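The recipe tin

I finally opened my grandmother's recipe tin on Saturday, and I haven't been this happy in ages! It sat on top of my wardrobe for 18 months because I was sure it would make me cry. It did, a bit, but mostly I laughed.

She left Flomomska with one suitcase and somehow found room for this. There are 30 cards, half in her language and half in the English she picked up at the bakery in Tillness, and the spelling gets bolder as she goes along. One just says "flour, enough". Another has my mum's height pencilled down the side – who measures a child on a recipe for plum dumplings?

I rang my aunt and we talked until gone midnight. She remembered songs I'd never heard (I made her sing them twice).
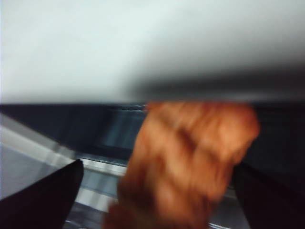

One warm orange-brown shape among cool greys, and a bit of a blur.

Next I'm learning to read the other half of the cards. I've got as far as "butter" and "don't stir", and I'm loving every minute.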